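Gornident Household Vocabulary List, data card

Maintainer: Shuzhen Qiu
Last revised: 08/10/2021
Release: 2
Format: tab-separated text, UTF-8, Unix line endings

Summary

The Gornident list is a table of everyday English nouns for household objects, with the regional variants recorded for each. It was compiled from questionnaires returned in Broltthorpe and Dirinham and is intended for work on spelling, glossaries and dialect comparison. It contains 1281 headwords. Proper names, trade names and food are excluded.

Contents of the archive

headwords.tsv: one row per headword
variants.tsv: one row per variant, keyed to headwords.tsv
places.tsv: codes for the places where a variant was recorded
questionnaire.txt: the wording used in both towns
CHANGES: differences from release 1

Columns in headwords.tsv

id: integer, stable between releases. Retired ids are not reused.
lemma: singular form, lower case, American spelling.
class: one of 13 category codes, listed in questionnaire.txt.
plural: given only when irregular. An empty field means add -s or -es by the usual rule.
mass: y or n. Words used both ways get y, with the count sense in the note field.
note: free text, no tabs, no line breaks.

The class codes follow what an object is used for, with material as a second consideration. "Cloth" is therefore under CLN (cleaning) and again under TEX (textiles), with separate ids. A join on lemma alone will return both rows. Join on id. 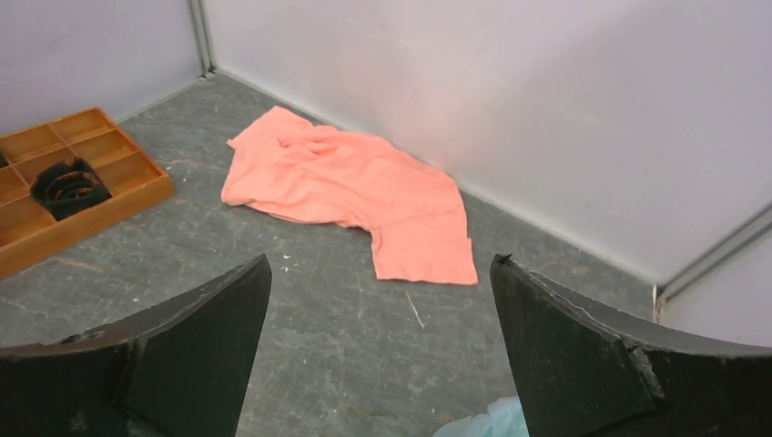

Columns in variants.tsv

id: matches the id in headwords.tsv.
form: the variant as written by the respondent, after case folding.
place: code from places.tsv.
weight: integer from 1 to 5. A value of 5 means the respondent marked the form as the usual one at home. A value of 1 means heard from others only.
source: q for questionnaire, i for follow-up interview.

Forms with a final -ie and -y were kept apart in release 1 and are still kept apart. Hyphens were kept where the respondent wrote one. Spaces inside a form are single spaces; runs of spaces in the originals were collapsed.

Collection

Respondents received the questionnaire on paper and filled it in without supervision. Each item gave a short definition and a blank line, with a second line for any other word known in the family. The follow-up interviews were held in February and covered only items where the two towns disagreed. Answers were typed up twice by different people and the files compared. Where the typists differed, the paper sheet was read again and the reading recorded in the note field.

Normalization was done with Peng, a small script included in earlier archives and now distributed separately. The script folds case, strips trailing punctuation and rejects any line with the wrong number of fields. It does not correct spelling.

Known problems

The pair "bucket" and "pail" is unevenly covered. The Dirinham sheets used a definition that mentioned a handle, the Broltthorpe sheets did not, and the weights for the two towns should not be compared directly for this item. The same applies to "bin liner" and "trash bag", where the lemma is the American form and the British form is stored as a variant whatever its weight.

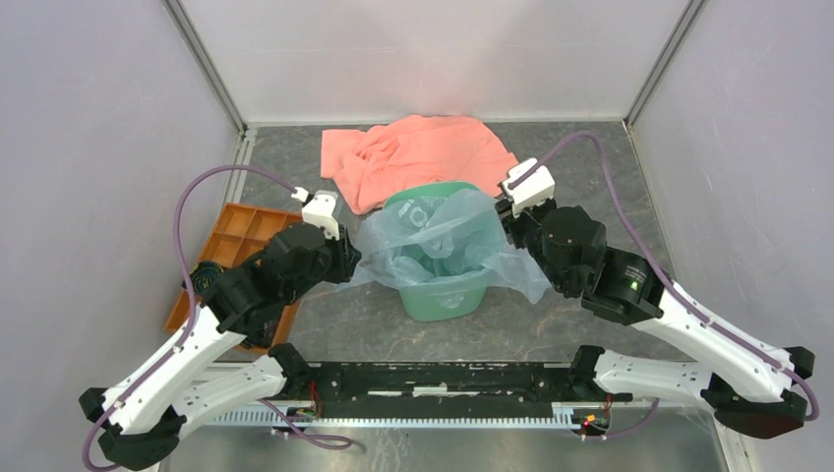 Weights for the remaining items in the CLN class are comparable. The definitions were copied from a single master sheet and checked against it before printing. Users who need a balanced sample should drop source i, which overrepresents disputed words.

A few rows in variants.tsv carry place code 00. The respondent left the place line blank and the sheet could not be assigned to either town. These rows are valid for spelling counts and should be left out of any map.

Reading the files

Set the field separator to a tab and turn quoting off. Some note fields contain a single double-quote character (used for inches), and a parser with quoting enabled will swallow the following rows without a warning. The first line of each table is a header. Sort order is by id, then by place, then by form in byte order.

Changes from release 1

Duplicate rows in variants.tsv removed.
The mass column added to headwords.tsv.
Class code FUR split into FUR and BED.
Place codes padded to two digits. Software that reads them as integers will lose the leading zero.

Corrections

Send corrections to the maintainer with the id, the current value and the proposed value, one per line. Proposals for new headwords are held for the next release and need at least one dated written use. Variants reported from outside the two towns are filed but not added to the tables.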